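Pince à main faite maison : les mors glissent sur les manches en bois vernis

Forum Lestivach > Atelier et robotique > Préhension
Sujet ouvert le 2023-10-07

Povilas Jankauskaitė

Salut à tous ! Je viens vous embêter avec ma pince parce que je tourne en rond depuis septembre. Je la monte dans un atelier partagé (on a deux établis pour tout le monde, donc je range tout chaque soir, bonjour la répétabilité). C'est une pince à deux mors parallèles qu'on tient à la main, et le but à terme c'est de mettre exactement les mêmes mors au bout d'un petit bras Ridell que j'ai récupéré sans son outil d'origine. J'enregistre d'abord les gestes à la main, ensuite le bras les rejoue, enfin ça c'est la théorie.

Mon souci : tout ce qui est carton, plastique mat, tissu, aucun problème. Mais dès que j'attaque des manches de couteaux en bois bien lisses, rangés debout, ça pivote. Le mors appuie, je soulève, et le manche tourne entre les deux patins. J'ai réglé l'ouverture max à 102 mm, ce qui est sûrement beaucoup trop pour des manches, mais j'aimerais garder la même pince pour les tasses.

Les patins sont imprimés, bruts de plateau, je n'ai rien collé dessus. J'ai essayé de serrer plus fort et là c'est le support qui fléchit, les deux faces ne sont plus parallèles et c'est encore pire. J'ai aussi poncé les faces au 80, ça n'a rien changé, à part de la poussière partout.

Les couteaux dans leur panier en fil noir, puis les deux mors ouverts au-dessus du fond blanc :

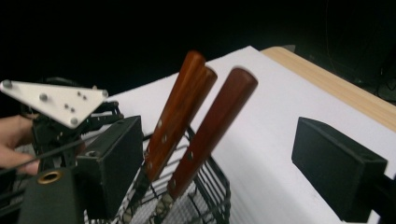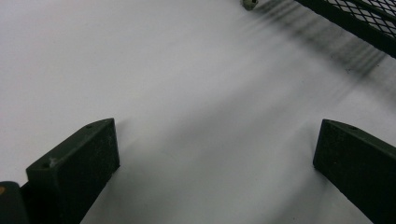

Est-ce qu'il faut la même garniture sur les deux mors, ou est-ce que je peux en garder un nu ?

Mets la même des deux côtés. Avec un mors nu en face d'un mors garni, l'objet s'enfonce d'un côté et glisse de l'autre, donc il tourne dès que la charge n'est pas centrée. Si tu tiens vraiment à un mors dur pour garder une référence de position, prends une garniture très fine en face et accepte de perdre un peu de tenue.

(Ça, c'est ce que m'a répondu un collègue d'atelier quand je lui ai posé la question, je vous le recopie parce que ça me paraît logique mais je n'ai pas encore testé.) Du coup, quelle matière vous mettriez ? Et est-ce que je dois refaire mes supports avant ?

Merci d'avance, et désolé pour le pavé !

Sovton

Salut Povilas,

Refais les supports d'abord, vraiment. Tu peux coller ce que tu veux sur tes patins, s'ils s'ouvrent en V quand tu serres tu n'auras qu'une ligne de contact en bas, et un manche rond sur une ligne de contact, ça pivote. J'ai eu exactement la même chose sur la mienne. J'avais imprimé mes supports à 20 ou 25 % de remplissage, je ne sais plus, et le jour où je suis passé à 100 % avec les couches orientées dans le sens de l'effort, la moitié du problème a disparu. Ajoute une nervure derrière si tu as la place, même petite.

Pour vérifier, c'est tout bête : tu pinces une feuille de papier pliée en deux, tu serres comme d'habitude et tu tires doucement en haut, puis en bas. Si ça résiste en bas et que ça vient tout seul en haut, tes faces ne sont pas parallèles sous charge.

Ensuite, la garniture. Moi je mets du silicone en plaque, 2 mm, assez souple, collé avec une colle prévue pour (les colles ordinaires se décollent au bout de quelques jours, j'ai donné). Dégraisse bien le patin avant, et enlève toute la poussière de ponçage, parce que la poussière entre le plastique et la colle, ça ne pardonne pas. Pense aussi à reprendre ton zéro après, vu que tu perds l'épaisseur de la plaque de chaque côté.

Dernier truc : regarde où tu attrapes. Un couteau, c'est lourd d'un côté, donc si tu prends le manche tout en haut tu fabriques un pendule. Descends vers la mitre autant que le panier te le permet. Et mets du ruban sur les lames tant que le bras n'est pas fiable, ou prends des couteaux à bout rond pour les essais.

Tiens-nous au courant pour la version sur le Ridell, ça m'intéresse !

Lepik

Silicone aussi. Sinon du ruban antidérapant pour escaliers, ça accroche bien mais ça raye le vernis, donc pas sur les couteaux de ta belle-mère.

Par contre 102 mm d'ouverture pour des manches, c'est énorme, tu vas cogner les voisins dans le panier. Limite la course en logiciel pour cet exercice et remets-la en grand pour les tasses.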